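3.2 The table and the small things passed across it

It is easy, when writing up work on handing over, to hurry past the object itself and get on to the timing, and we did very nearly that in our first draft. Phyllis Mellor, who had sorted through more of the material than any of us, pointed out that a reader would finish our methods section knowing a great deal about when a thing changed sides and next to nothing about what the thing was. She was quite right, and so we have given the table and its contents a section of their own, even if it runs a little longer than such sections usually do.

The exchanges we look at are all of the plainest sort. Something small begins on the left or on the right, is brought to the middle, and ends up on the other side. We chose this because it turns up everywhere in ordinary life — threading a needle, peeling an orange, moving a coin from one palm to the other while feeling for the keys — and because it is so seldom remarked upon by the people doing it. The earlier Gimircombe set, which many of our readers will know, was built from mugs, jars and folded tea towels, and these are lovely things to study, but they are large. There is always somewhere else on a mug to take hold of. A small block is far less forgiving, and whatever is holding it has already used up a good part of the surface that the receiving side would like to have.

The full collection held 1517 exchanges. We set aside those in which the object was out of sight at the moment both sides were near it, which left 1479 for the analysis. These were drawn from 52 separate sittings, some of them very short indeed and a few of them rather patient affairs in which the same block went to and fro until everyone had lost track of which side it had started on. We kept the long sittings in, after some discussion, and report in Section 4 how much difference it makes to leave them out.

As to the table, we wanted a pale and even top with as little pattern as we could manage. This was partly for the benefit of our annotators, who had to judge the edges of very small objects for hours at a stretch. Our pilot sittings at Hostville used a darker top with a strong grain, and a dark block set down on it all but vanished. Stuart Whitlock spent the better part of January marking those pilot exchanges by hand and has asked us to record that he would not care to do it again. On the pale top the agreement between annotators improved a good deal, and the arguments over where a block ended and its shadow began became fewer and friendlier.

We speak throughout of the "meeting space", by which we mean the stretch of open air over the table, between the two sides, in which the object is held when it is presented. We had expected to need a fixed region for this, measured from the table edge, and we tried one for a while. It did not suit the material. The space is better thought of as something the object carries about with it, and we now mark it by the object's own position at the moment when left and right are both close by. Figure 3 gives a typical case, with a small black square block almost directly between the two sides and held on the right.

In marking such a moment, annotators were asked for three things only: the side holding the object, the side that was open, and the first instant at which they could no longer say with confidence which was which. Intervals of ambiguity longer than 800 milliseconds were sent to a second annotator. We used the Flirby labelling sheet for this, with Chantharasri's wording for "presented" and "taken" kept just as it stood.

Figure 3. A small black block in the meeting space, over the pale table top. 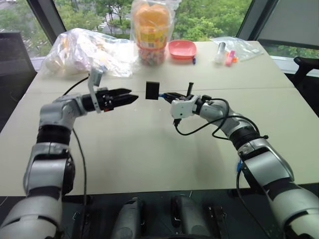

Where the two annotators still differed, we kept both marks and took the interval between them as the exchange. It is a generous rule, and it makes our exchanges look slower than a stricter one would, but we would sooner carry that slowness openly into the results than settle each disagreement by a vote.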